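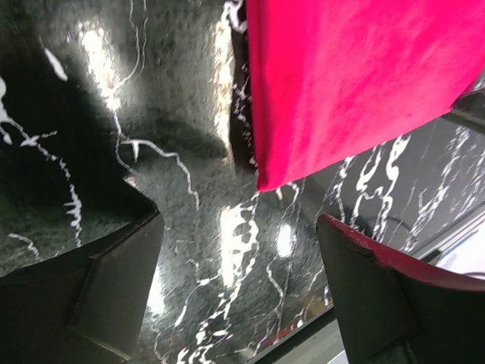 Fig. 1. Black marble-patterned surface with white veining and a patch of glare.

Week 2: Veins, or why I love a messy rock

Reading for this week: the Skov chapter, first half only. Skip the part on quarry law unless you're curious (it's pretty good!).

Marble starts out as limestone or dolomite. Bury it, heat it, squeeze it, and the calcite grains recrystallize into a tight, interlocking mass. Most of the fossils and bedding get wiped out along the way, so a geologist has to look for other clues, and veins are some of the best ones around.

A vein is a crack that got filled. Rock breaks under stress, hot fluid moves in carrying dissolved minerals, and crystals grow on the walls of the crack. Sometimes the same crack opens again and again, and you can read the growth bands under a microscope like pages. I still get excited every time!

Terms to know
Host rock: whatever was there before the crack.
Crosscutting: a vein that cuts another vein is the younger of the two.
Stockwork: a dense network of small veins running in many directions.
Dark marble: often colored by carbon from old organic matter.

Watch out for trade names. In a stone yard, "marble" can mean almost anything that takes a polish, including serpentinite and plain limestone. Plenty of countertops and tiles are printed or molded to look like stone, too. A pattern alone won't settle it. Hardness helps: calcite is 3 on the Mohs scale, so a steel knife scratches it easily, and a drop of dilute acid makes it fizz.

For lab, bring a hand lens and your notes on the Naduvow core. We'll start at 267 feet, where the veins get wonderfully tangled, and work upward. Sketch first, name things second. Pick 2 veins that cross and write down which is older and how you know.

Lab sheets are due at the start of the next lab, 80 points.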